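Hello again from Grarnunbridge, where the rain has not let up and the record shelf has officially eaten the spare bedroom. I have a stack of mail to answer and a confession about a box set, so let's get going.

Back in the spring issue I promised I would finally say something about the Pavstead box, the big collection of Somogyi's nightclub tapes that so many of you have been writing to me about. Well, I bought it. I told myself I wouldn't, I told my wife I wouldn't, and then one night at 2 in the morning I was sitting up with a cold and a laptop and you can guess the rest. The set was limited to 600 copies and mine is number 200, a nice round number that means nothing at all but pleases me every time I pull it off the shelf.

For those of you who came in late, Somogyi was a lounge singer and part-time comic who worked the supper clubs up and down the river for a good long stretch and never really broke out of them. He had one single that got any radio play, "Tell the Band I'm Paying," and even that was a B-side somebody flipped over by mistake. What he did have was a room. Put him in front of a few tables and a piano player who could keep up and he could run a song for ten minutes, stopping in the middle to argue with the bartender and then picking it up again right on the beat. My dad saw him twice and did the bartender bit at every family wedding until we begged him to quit.

So the box. You get 18 sets on six discs, plus a fat booklet. The early shows are the ones I had heard before on hissy cassettes, and they sound so much better now that I caught jokes I had been missing for years. There's a line about his landlady's parrot in the second set that I always thought was just mumbling! The middle shows are the weak spot. He had a cold or a grudge or something that winter and he leans on the same medley over and over. I'd skip disc three unless you're a completist (and if you're reading this newsletter, you probably are).

The last disc is the reason to own it. It's the closing week at the Dodix Room, just him and the piano and now and then a drummer who sounds like he wandered in from next door. The place was half full at best. He does "Moon Over the Parking Lot" so slowly you think he has forgotten it, and then he comes in on the last verse in this tiny voice, no vibrato, none of the shtick, and you can hear a glass being put down. I had to get up and walk around the kitchen after that one.

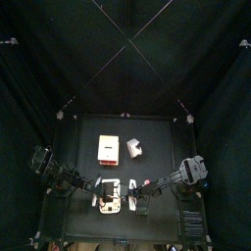 The Dodix Room itself gets a good long chapter in the booklet, and I could have read twice as much. It was down a flight of stairs under a furniture store, with a low ceiling and one spotlight, and the owner hung black cloth all the way around the stage because he couldn't afford a set. Somogyi hated it at first. He told the crowd it was like singing from the bottom of a well, and if you look at those dim black-draped walls up there, with the two pale wires crossing in a big X, you get a pretty good feel for what he was complaining about. Then he started using it. He would step back until only his cuffs showed and do both sides of a phone call with his hands. I'd give a lot to have seen that, and sadly it doesn't come across on tape, where you get a long silence followed by people howling.

A few gripes. The booklet is glued so tightly that mine cracked the first time I opened it flat. The song listing for disc five is out of order – track four is really track six, and the one they call "Instrumental" is plainly him humming "Lazy Susan" while somebody fixes a microphone. And there are no credits for the piano players, which bugs me a lot. Those folks carried him on plenty of nights, and I know at least a couple of you can pick them out by ear. If you can, send me your guesses, disc and track please, and I'll run them all next time.

I also got several letters asking if the TV spots are in there. They aren't. Pavstead says the tapes are lost, and I believe them, but I've been hoping ever since a reader wrote in about a reel in her uncle's garage. If you're out there and you've gotten past the lawn furniture, please write back!

As for the price, yes, it's steep. Split it with a friend, or ask your library to get one. Ours did, and there's already a waiting list for it, which made my whole week.

Next issue I'll get to the pile of 45s from the April swap meet, including the one with the wrong label on both sides. Keep the letters coming.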